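Floor tile

Floor tile is a thin, hard-wearing unit of fired clay, stone, glass or other mineral material, laid in a repeating pattern to form a walking surface. Most modern floor tile is ceramic or porcelain. It is set in a bed of mortar over a rigid base, and the joints between units are filled with grout.

Manufacture

Clay, feldspar and silica sand are milled together with water, dried to a powder and pressed in a steel die. The pressed blank, known as green tile, is dried again before firing. Tiles may be glazed before a single firing or fired once as bare bisque, glazed, and fired a second time. Shrinkage in the kiln varies between batches, and finished tile is sorted by actual size, called the caliber, as well as by shade.

Porcelain tile is made from a finer body and fired at a higher temperature than ordinary ceramic. It absorbs very little water and can be used outdoors in climates with frost.

Color

Tan, buff and gray are common choices for large plain rooms. In unglazed tile the color runs through the whole body, so a chip is less noticeable than on a glazed piece. Iron in the clay gives red and brown tones, while bodies low in iron fire to cream or white.

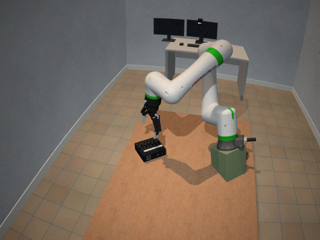
Substrate and setting

A tiled floor depends on the stiffness of its base. Concrete slabs are cured and checked for flatness before work begins. Timber floors usually receive a layer of cement backer board or an uncoupling membrane, which allows slight movement without passing it to the tile.

Thin-set mortar is spread with a notched trowel in straight parallel ridges. The tile is pressed down and moved across the ridges to collapse them and drive out air. Large units are also coated on the back. Movement joints filled with flexible sealant are left at walls, columns and changes in base material.

Perimeter

The gap where the tile meets a wall is normally covered by a baseboard or by a matching tile trim with a rounded upper edge. Painted baseboards, often white, are fixed to the wall and not to the floor, leaving the tile free to expand beneath them. 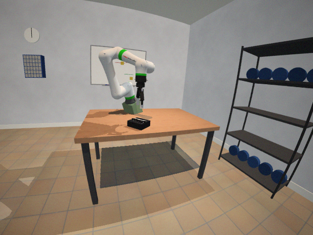 Regional production

The Hatholm works made pressed floor tile in two grades, plain and ribbed. Its 1 surviving pattern book, cataloged by Ximena Mendoza, lists 189 designs, of which 50 were intended for outdoor use. The works closed after its clay pit flooded in April, and its dies passed to Arango.

Maintenance

Glazed tile is cleaned with water and a neutral detergent. Acid cleaners attack cement grout and are limited to the removal of mortar haze after installation. Unglazed tile may be sealed to resist stains. Cracked units are removed by cutting out the surrounding grout and breaking the tile from its center outward.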